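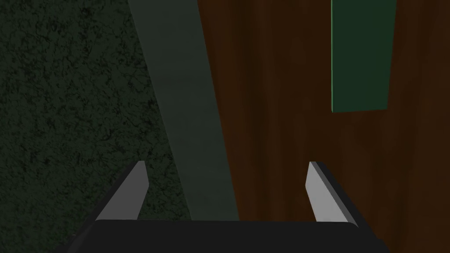

Flider under-cabinet light bar, reviewed Nov 14, 2020

The bar ships with a power brick, a screw bracket and a strip of adhesive. I used the bracket. The adhesive held on painted wood for two days and then let go at one end.

Light is even along the full length, with no visible dots through the cover. The dimmer has two levels. Low is fine for a night light, high is enough for chopping. Color is slightly warm and matches the older Lornell bar I replaced.

The cord measures 130 cm, too short to reach a floor outlet from a standard wall cabinet. Extensions are sold separately.

The touch switch misses wet fingers. No hum, and the case stays cool after an evening of use. Four stars, one off for the cord.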